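Câbles, badges et table ronde : les questions qu'on nous pose sur la salle partagée
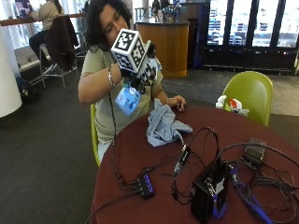
La salle est ouverte aux locataires de Sevley et de Trosport. Les réponses valent pour les deux.

Combien d'appareils peut-on brancher sur une table ?
Trois blocs d'alimentation par table. Pour les petits appareils, passez par un hub USB.

Les câbles peuvent-ils rester en place le soir ?
Non. On débranche, on enroule, on range dans le bac. Ce qui traîne le lendemain part au local Kaimal.

Comment nettoyer le plateau ?
Un chiffon doux à peine humide, jamais de produit à vitres. Débranchez tout avant. Les chiffons se lavent à 30 degrés, sans adoucissant.

Faut-il porter son badge à l'intérieur ?
Oui, autour du cou ou à la ceinture. Un badge perdu est facturé 100 couronnes.

Peut-on réserver une table pour la journée ?
Oui, pour 300 couronnes, auprès de l'accueil Cellico. Les réservations de décembre se font par écrit.

Quelle longueur de rallonge est admise ?
Trois mètres au maximum, posée le long du mur.

Mis à jour le 3 avril 2019

Commentaires (3)

lecteur_b
Le bac à câbles est plein depuis des semaines. On met le reste où ?

Atelier2
Sur l'étagère du dessous, il y a presque 100 câbles là-dedans, un tri ferait du bien.

mpl
Merci pour la précision sur les rallonges.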